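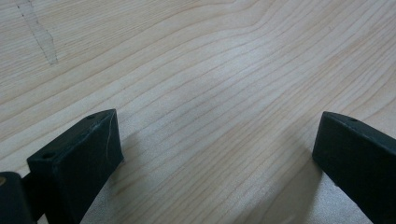 Tabletop grain, close up

Reports > Furniture and rooms > Tratell small grants

Tables for the Jastville room: second progress report
November 10, 2025

Hello all — a cheerful one this time! When I wrote in September we were still arguing over whether to patch up the old tables or buy new ones. We went for new, and four light wooden ones came over from Itdale in one van. They cost £800 with delivery, out of the £880 you gave us, so there's a bit left for felt pads and a decent trolley.

I'm very taken with the tops. The grain is pale and wavy, and you notice it far more once everything has been cleared off. I'd wanted something darker (to hide tea rings, mostly) but I was outvoted, and I've come round.

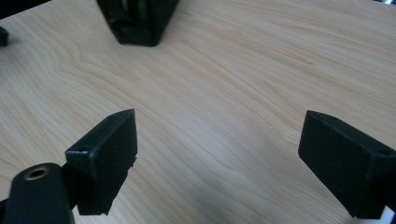 Wiping down is now the last job of every session, with a damp cloth and then a dry one. We've had almost 73 sessions' worth of bookings pencilled in up to Easter, so the tops will get plenty of use. I'd like to put a coat of hard wax on over the Christmas break and will send you the price first.

The rounded corners are a real blessing in a room that tight! The grey carpet stays for now. Still to do: the pads, the trolley, and a shelf from Butt for the cases.

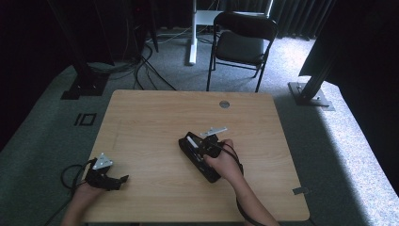 Table with an open black case, grey carpet below

Next report in the spring, with receipts.

Filed under: Grant updates, Furniture

Contact us | © Tratell 2025 | Back to top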